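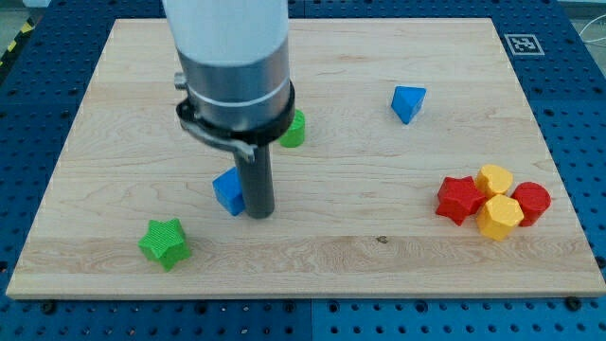

4. Oiling and curing the board

Read sections 2 and 3 first if you skipped ahead. Everything in this section assumes a glued-up maple board that has been scraped flat and had the clamps off overnight. Oil won't fix a bad joint, whatever the label on the can says.

4.1 What the can promises

Most wood oils sold for kitchen use make three claims: food safe, dries overnight, waterproof. Treat the first as a question, the second as optimistic and the third as untrue. Pevosdale Kitchen Oil, the one supplied in the Farnura board kit, is a decent product, but its label says "ready to use in hours" and we have never had a maple board ready in hours. Noeline Donnelly wrote the first version of this guide and left that line in. It has been taken out.

The kit contains:
— one can of Pevosdale oil, 500 ml
— two sheets of 80 grit paper and four finer sheets
— lint-free cloths
— a Clusier card scraper
— a tin of board wax (see 4.6 before you open it)

The can is enough for several boards. If you have used half of it on one, you are putting on too much.

4.2 Before you start

1. Check the seam. Run a fingernail across it in several spots. If the nail catches, go back to step 3.7 and scrape again. A seam that shows as a slightly darker line is normal in maple, and no amount of sanding will make it vanish. Stop trying.

2. Sand with the grain. Use the 80 grit only on glue spots and tool marks. People love to start the whole board at 80 because it feels like progress, and then spend the afternoon chasing the scratches.

3. Work up through the finer sheets. Quit at the last sheet in the kit. You will read online that you should go much finer for a "glass" finish. On a surface that is going to be cut with knives, we can't see the point.

4. Wet the board lightly with a damp cloth. This raises the fibers. Let it dry fully, then knock the fuzz back with your last sheet. Do this once. Some guides call for three or four rounds; Lindsay Whitcombe tried one round against four on two halves of the same plank and couldn't tell them apart by touch a week later.

5. Wipe off all dust with a dry cloth. Don't use a tack cloth. Many leave a residue, and the makers are vague as to what it is.

NOTE: Wavy figure in maple takes oil unevenly. Those patches will look darker at first and some will stay that way. It isn't a fault in the board or in your work.

4.3 First coat

1. Stir the oil. Don't shake it.

2. Pour a small puddle in the middle of the board and spread it with a folded cloth, working along the grain. Cover the top and the edges, then turn the board and do the underside. A board oiled on one side only will cup. We get letters every year from people who were told the bottom doesn't matter.

3. Give the end grain extra oil. It will keep drinking after the faces have stopped.

4. Wait 20 minutes. Go back over any dull patches.

5. Wipe everything off. All of it. The surface should feel almost dry under your palm. Whatever is left on top will turn gummy, and the only cure for gummy oil is the scraper and starting over.

CAUTION: Cloths soaked in drying oil can heat up and catch fire on their own. This is one warning on the can that we do believe. Lay used cloths flat outdoors in a single layer until they are stiff, or put them in a metal can filled with water and close the lid. Never leave them balled up on a bench or in a trash bag.

4.4 Drying between coats

Stand the board on edge or set it on four small blocks so that air reaches both faces. A board laid flat on a bench dries on one side, whatever the bench is made of.

Leave it a full day. In a cold shop leave it two. The test is simple: press a clean white cloth on the surface and lift it. If there is any color on the cloth, wait.

CAUTION: Don't try to speed things up with a hair dryer, heat gun or oven. The Gunn drying cabinet, which some stores sell alongside the kit, costs 445 dollars and in our shop saved less than a day per coat. If you finish boards for a living, maybe. For one board, put it on a shelf and go do something else.

4.5 Further coats

Repeat 4.3 and 4.4 two more times, using less oil each time. Between coats, rub lightly with your finest sheet and wipe clean.

Three coats is our number. The can suggests five to seven, and it may be worth remembering who sells the can. A fourth coat does help on the end grain if it still looks thirsty.

4.6 Wax (optional)

Wax makes a board look good on the day. It also wears off under hot water and a sponge in a couple of weeks. If the board is a gift, go ahead:

1. Wait until the final coat of oil passes the cloth test.
2. Rub on a very thin layer of wax with a clean cloth.
3. Leave it 10 minutes and buff.

If it's for your own kitchen, save the wax for drawers that stick.

4.7 Full cure

Dry to the touch isn't cured. Allow around 30 days before the board sees raw meat, hot pans or a sink. Bread and dry cheese are fine after a week, provided you can't smell the oil with your nose close to the wood. If you can smell it, it isn't ready, and your dinner will taste of it.

4.8 Problems

Sticky surface after two days: too much oil left on. Scrape, wipe, wait a day, and put on a thin coat.

White ring from a wet glass: let it dry before doing anything. Many go away without help. If not, sand lightly and oil the spot.

Seam opening at one end: the board was glued too dry or clamped unevenly. Oil can hide this for a month or so. See section 3.4 for cutting and regluing.

Fuzzy feel after the first wash: common. Sand with the finest sheet once the board is dry and add one thin coat.

Nut allergy in the household: check what oil you have before you open it. "Natural" on the front label tells you nothing, and walnut and tung oils are both sold that way. The ingredient list for the Pevosdale oil is on page 134.

Section revised 20 January 2023. Section 5 covers feet and handles.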